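# Left gripper won't release on pillow task, then faults (error 48)

**broltav_bench** wrote:

Posting this for the record and to see if anyone else has run into it. Two-arm setup, Grilamberg controllers, parallel grippers both sides, bed-making routine. The failing step is the pillow: both grippers close on the near end, lift, pull it toward the robot, set it down, open. The right one opens every time. The left one started staying shut on 23rd April and throws error 48 after the timeout.

When it faults, the arm keeps its last pose and the routine stops, but the right arm has already started to back off. The pillow gets pulled sideways and the left wrist takes the load. Twice I've seen the left wrist joint go over its torque limit and drop out completely. The forearm then sags onto the mattress. No damage so far, but I don't want somebody's hand under it.

What I've done:

- power cycled everything
- swapped the gripper fingers
- reflashed the left gripper, firmware build 2882
- ran the left gripper in the air, 5 sets of open and close, no fault

It only faults with fabric in it.

---

**tahabelkadi** wrote:

48 is a position timeout. The gripper was told to open and the encoder didn't see it get there. Look for cloth caught between the finger and the housing. We had the same thing at Cillance with towels. The fingers open a little, the cloth jams in the gap, and it stops.

Taha

---

**lindsay_rig** wrote:

I'd look at the cable first. If it only happens on the pillow step, what else is different about the pillow step? The wrist is turned in and the arm is low. Put the arm in that pose with nothing in the gripper and cycle it there. Running it in the air at home position doesn't test the cable.

---

**broltav_bench** wrote:

@tahabelkadi I checked for cloth in the gap after two of the faults and didn't find any. I may have missed it, because I had to pry the fingers open to get the pillow out.

@lindsay_rig fair point, the air test was at home position. Will redo it.

---

**quietservo** wrote:

Separate from the cause: why does the right arm move before the left one confirms open? That is the part I'd call a safety problem. A gripper that sticks is a nuisance. Two arms holding the same object, with one of them leaving, is how you lose a wrist.

---

**broltav_bench** wrote:

Because the release step is sent to both sides at once and each side goes on when its own gripper reports open. It was written that way to save time. I agree it's wrong.

---

**tahabelkadi** wrote:

I wouldn't call it wrong. Plenty of people run the arms independently on release. With a soft object there's enough give that nothing bad happens, and if you wait for both you get a stall every time one encoder is slow. Set the torque limit lower on the wrist and let it stop early.

---

**quietservo** wrote:

Lower limit means it drops out sooner, and when it drops out the forearm falls. He just told us that. The limit isn't protecting anyone if the result is an arm coming down on the bed.

---

**tahabelkadi** wrote:

Then the brakes should be catching it. If the forearm sags after a dropout, that's a brake problem and it needs its own ticket.

---

**lindsay_rig** wrote:

You're both right about that last bit. Can we see the grip? I'd like to know how the cables are routed when it's closed on the pillow.

---

**broltav_bench** wrote:

Pulled one from the head camera. 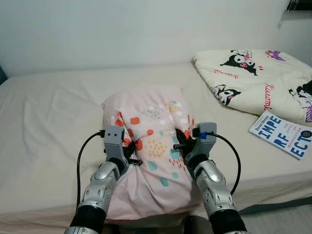

*Both grippers closed on the pillow, cables looped to the outside.*

No fault on the screen at this point in the run. The routing hasn't been changed since we built it in November.

---

**lindsay_rig** wrote:

Thanks. That left loop goes a long way out before it comes back down along the arm. I can't tell from one still if it's pulling on the connector, but I'd want to see what it does when the wrist turns. Hold the pose, wiggle the cable by hand with the arm disabled, and watch the encoder reading.

I'd also move the book and the Kuromi blanket off the bed while you're testing. If the right arm backs off early again it could drag the pillow into them and you won't know what caused what.

---

**tahabelkadi** wrote:

Still think it's cloth. Look at how bunched up the near end is. That's a lot of fabric right where the fingers have to open. Try a pillow with no case and see if the fault goes away.

---

**broltav_bench** wrote:

Did both.

Bare pillow, 2 runs, faulted on the second. So the case isn't needed to get the fault.

Then gripper empty, arm disabled, wrist set to the pillow pose. Wiggled the cable at the left connector and the encoder reading froze. Let go and it came back. I could repeat it. Same test on the right side, reading stayed steady.

I've ordered a new cable for the left. Release is changed so neither arm moves until both grippers report open, and if one times out they both hold. The sag has its own ticket with Broltavness, who did the arm integration. Until they answer, that arm doesn't run with anyone inside the tape.

---

**quietservo** wrote:

Good. Check what "both hold" does if the wrist drops out while it's holding. The pillow is light but the other arm will still be gripping it.

---

**tahabelkadi** wrote:

OK, cable. I'd still do more than two runs with the bare pillow once the new one is in.

---

**broltav_bench** wrote:

Will do. Haven't tested the dropout case yet. Leaving the thread open until the cable gets here.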